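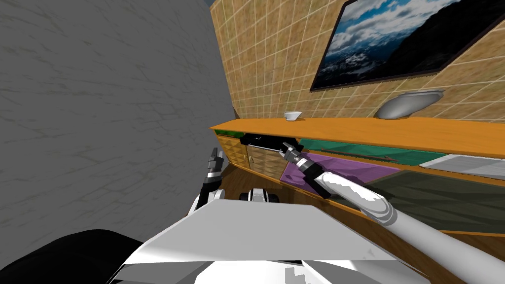 Choosing the long service awards at Bremthorpe

In August I was asked to oversee the selection of this year's long service awards for the Bremthorpe office. I set down the process for colleagues at other sites who may be given the same task.

The previous awards were engraved glass blocks. They were well received, but several chipped at the corners in the post, and the engraving was difficult to read against a light background. It was therefore agreed that we would look at metal and slate before placing a new order.

Samples were requested from two suppliers. Plotisari sent a brushed metal plate on a hardwood stand, and Drorkik sent a slate disc with a sandblasted surface. Both were of good quality. The slate had the better weight in the hand, although fine lettering below a certain size lost its edges. The metal plate held small text clearly, and long names could be fitted on one line without reducing the type.

We selected the metal plate in the 200 mm height for those with the longest service, and a smaller version for all other recipients. The complete order came to £983, including engraving and delivery to the Were depot for the staff based there.

Carys Sayce prepared the list of names and start dates. I would recommend that every recipient be asked to confirm the spelling of their own name in writing. Six corrections were made at this stage, two of them to middle initials that had been wrong in our records for years.

The wording was kept short: name, years of service and the year of presentation. An earlier draft included a line of thanks, which Ronaldo Ignacio felt was better placed in the accompanying letter. I agreed with him once I had seen the proof.

Delivery took seven working days from approval of the proof. One stand arrived with a scratch on the base and was replaced without charge. Spare plates have been kept blank for late additions, and the engraving file is held by the supplier, so a repeat order next year should require only the new names.

Contact | © All rights reserved | Back to top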